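Compte rendu de la réunion de mars, atelier Hivstead

Bonjour à toutes et tous ! Comme promis, je vous tape ça le soir même, avec mes notes étalées partout et un thé à côté. Séance ouverte à 18 h 30, fermée bien plus tard que prévu (oui, comme d'habitude).

1. Approbation du compte rendu précédent

Approuvé sans remarque, si ce n'est une faute à Gruritz que j'avais écrit avec deux z. Corrigé !

2. La grande table

Gros morceau de la soirée. On a repris tout le sujet du plan de travail : la surface, le quadrillage au ruban bleu, et ce qu'on a le droit d'y poser. Moi je l'aime bien, ce quadrillage, on sait tout de suite où va chaque chose et on arrête de s'étaler chez le voisin. Tout le monde n'est pas de cet avis, et la discussion a été animée.

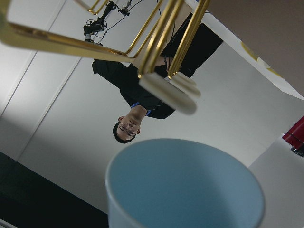

Benavides trouve que les cases sont trop grandes et qu'on finit par y empiler n'importe quoi, et demande qu'on essaie au moins une rangée plus serrée avant l'été. J'ai noté la demande telle quelle. On en a parlé un bon quart d'heure, avec schémas au dos de l'ordre du jour, et on est tombés d'accord pour garder les grandes cases jusqu'à la prochaine réunion, puis d'en reparler avec un vrai dessin sous les yeux.

Autre question, plus terre à terre : la pose. Les bandes ne sont pas toutes bien d'équerre, ça se voit surtout aux croisements. Pour les uns, c'est très bien comme ça ; pour les autres (dont moi, j'avoue), ça gratte un peu l'œil. Décision : à la prochaine pose, on trace d'abord au crayon avec la grande règle, et on colle ensuite.
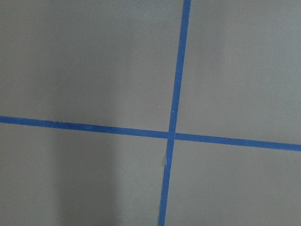 Point 2 : un croisement du quadrillage, ruban bleu sur fond gris.

3. Achats et budget

La facture de Dirnlow est arrivée, 70 euros pour le ruban et le papier, et elle a été réglée pendant la réunion. Il reste 3 281 euros sur la ligne matériel. J'avais annoncé 3 852 la dernière fois, c'était avant les étagères, donc pas de panique ! On reprend 2 rouleaux de bleu chez eux, même largeur, et surtout pas de ruban d'emballage : il arrache le papier quand on le retire et on y passe la soirée.

4. État du papier et des bandes

Petit tour de table au sens propre, tous debout autour. Le papier gris-brun peut encore servir, on ne le change pas ce mois-ci. Côté ruban, c'est moins glorieux : il y a des interruptions dans les lignes horizontales, et la grande bande en biais à gauche a l'air déchirée par endroits dans sa moitié basse. On la refait en premier, le reste suivra quand les rouleaux seront là.
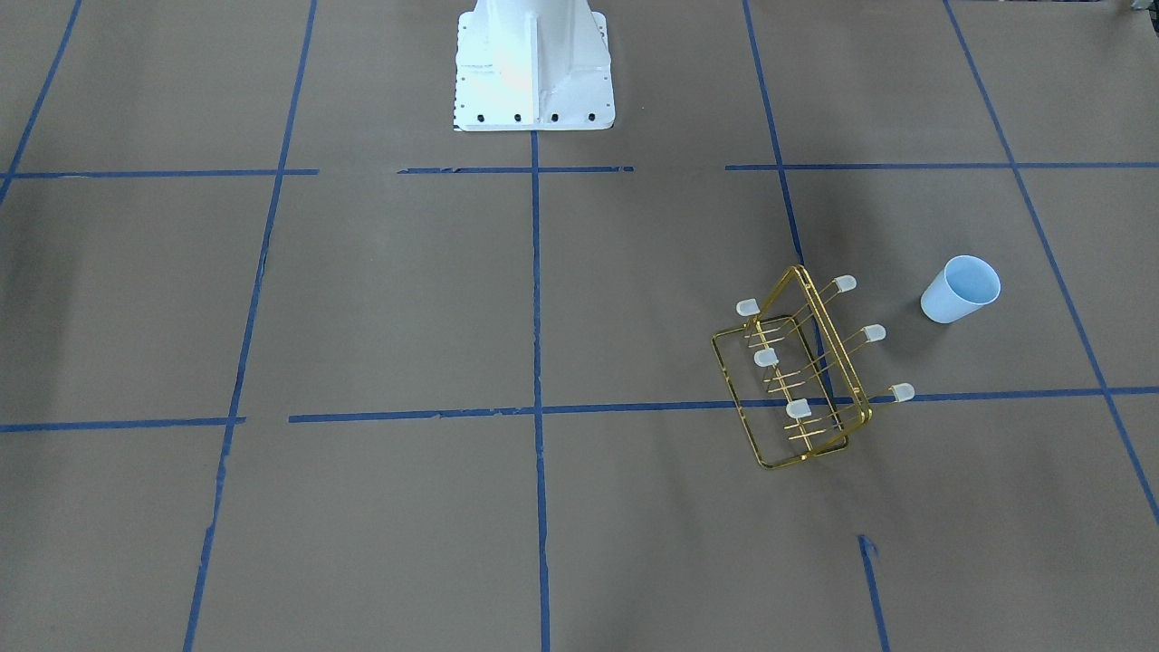

5. Divers

La clé du placard du fond a été retrouvée (dans le placard du fond, qui était ouvert). Gruritz propose de nous prêter une deuxième grande règle, on dit oui et merci. Pensez à rapporter vos tasses à la cuisine en partant, l'évier est à trois mètres !

Prochaine réunion en avril, même heure. Envoyez-moi vos points pour l'ordre du jour avant, s'il vous plaît, pas dans le couloir cinq minutes avant de commencer.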